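# Häufige Fragen zum Besuch der Burgruine Enholm

Stand: 9. September

## Wann ist die Anlage geöffnet?

Von April bis November täglich ab zehn Uhr, letzter Einlass 60 Minuten vor Schließung. Im Winter bleibt nur der äußere Zwinger zugänglich. Bei Sturmwarnung wird der Bergfried ohne Ankündigung gesperrt, bereits gelöste Turmkarten werden an der Kasse erstattet.

## Wie komme ich vom Parkplatz zum Tor?

Der Fußweg beginnt an der Schranke und ist 423 Meter lang. Der Belag besteht aus wassergebundener Decke, die letzten Meter vor dem Tor aus Bruchstein. Für Rollstühle ist dieses Stück nur mit Begleitung befahrbar.

## Was kostet der Eintritt?

Erwachsene zahlen 5 Euro, Kinder ab sechs Jahren 4 Euro. Kartenzahlung ist möglich. Die Jahreskarte des Burgenverbunds Mostow gilt auch in Enholm, nicht jedoch für Abendführungen.

## Darf ich fotografieren?

Ja, zu privaten Zwecken. Stative sind im Palas nicht gestattet, Drohnen auf dem gesamten Gelände nicht. Anfragen für gewerbliche Aufnahmen bearbeitet Akash Tyagi.
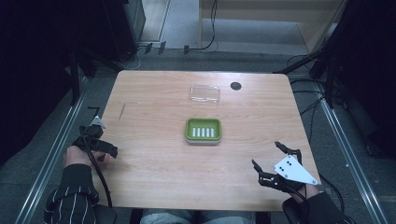 ## Gibt es Übernachtungsmöglichkeiten?

Im ehemaligen Torhaus werden zwei Zimmer vermietet, Buchung über die Pension Sachdeva. Bettwäsche und Handtücher sind im Preis enthalten, Seife nicht. Eine Ablage dafür, etwa eine grüne Seifenschale mit weißen Stegen, kann man selbst mitbringen; die Waschtische haben keine eigene. Anreise bis 18 Uhr, danach ist das Tor verschlossen und nur noch mit dem Zimmerschlüssel zu öffnen.

## Wie alt ist die Burg?

Die oft genannte Jahreszahl 1000 ist nicht belegt. Sie geht auf eine spätere Abschrift zurück, deren Vorlage verloren ist. Das älteste datierbare Mauerwerk befindet sich im Sockel des Bergfrieds und wird dem 12. Jahrhundert zugeordnet.

## Sind Hunde erlaubt?

Angeleint im Außenbereich, nicht im Turm und nicht im Palas.

## Wer führt durch die Anlage?

Die regulären Führungen leitet Mohit Nishad. Gruppen melden sich bitte schriftlich an und geben Personenzahl, gewünschte Sprache und Ankunftszeit an.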